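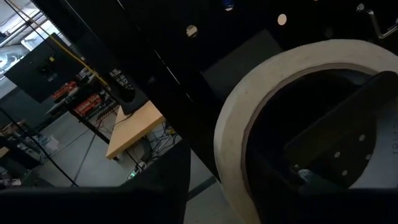 No. 77

Wed 26 May

Right, the Clilleo is MINE. Collected it from Kurnmont this morning and I have been grinning since the first roundabout. Long thread coming, mute me if you don't care about small estate cars.

For anyone new: I've wanted a first-series Prestar Clilleo since I was about ten. Our neighbour had one in that odd mustardy green and used to let me sit in the boot with the tailgate up while he washed it. Mine is blue. I'm over it.

I started looking properly in October. They don't come up often, and when they do the sills have usually gone, or somebody has fitted a sports exhaust and lost the original. I went to see three. One wouldn't start, one had no carpet at all, and the third was lovely and sold while I was on the train to it (still sore).

This one came through Océane Chan, who used to run the owners' newsletter. She messaged me at lunch with "are you sitting down" and a phone number. Océane, I owe you so much cake.

The seller is Carter Cormier, who's had it for ages and kept every bit of paper. Every MOT, every receipt for wiper blades. There's a note from a previous owner explaining how to get the glovebox open in cold weather. You have to lift and then push. It works!

Now the test drive. I'd forgotten how much you can see out of these. The pillars are so thin! You sit up high, the bonnet drops away, and you can put it within an inch of a kerb without craning your neck. I parallel parked it twice just for fun.

Gearchange is a bit vague going into second until it's warmed up. Carter told me that before I'd even got the key in, and showed me how to pause a moment in neutral. By the time we were back at his it was going in sweetly.

Before I paid I had it checked over at Jibrin, the garage on the Kurnmont road. Parisa Jafarzadeh had it up on the ramp for the best part of an hour and let me stand underneath with her and a torch. I learned more in that hour than in years of reading forums.

Her list, for the fellow nerds: rear brake pipes want doing this year, one track rod end has a bit of play, the battery is tired, and the nearside rear tyre is legal but old. Sills are sound. SILLS ARE SOUND. I may have done a small dance.

Also a tiny oil weep from the rocker cover, which she says every one of them does from new – wipe it, watch it, don't lose sleep.

Insurance was much less painful than I'd feared. I went for an agreed value policy with limited mileage. Do read the bit about commuting if you're doing the same. My first quote didn't include it and I nearly clicked straight past.

Drive home! Almost 200 miles, and I stayed off the motorway for most of it. Windows down, heater stuck on for the first stretch (found the lever eventually, it's down by your left knee, why is it there).

Stopped at a services for a sandwich and a man came over from his lorry to tell me he'd learned to drive in one. We talked for so long that my tea went cold. If you are shy, do not buy an old car.

Fuel: I filled up before I set off and again near home and it did far better than the book says. I know, I know, one gentle run on A roads proves nothing. Let me have this.

Jade Grewal asked what it's like in the back. Roomier than you'd think! The seats fold properly flat, and the load lip is low enough to slide a bike straight in. The rear belts are a faff though, the buckles vanish under the cushion every time.

Kirsten Robichaud, yes, it has the original radio. No, it doesn't do anything except hiss. Yes, I would love the one in your shed, please and thank you!

Jobs for the bank holiday: new battery, clean out the door drains, and have a go at the driver's window, which comes up crooked unless you help it along with a flat hand. Brake pipes are booked in with Parisa, I know my limits.

If anyone has a spare parcel shelf for the early type, with the straight hinges and not the cranked ones, please shout. Mine's got a speaker-shaped hole in it and I'd like to put that right before the summer meet.

Off out to look at it again before it gets dark.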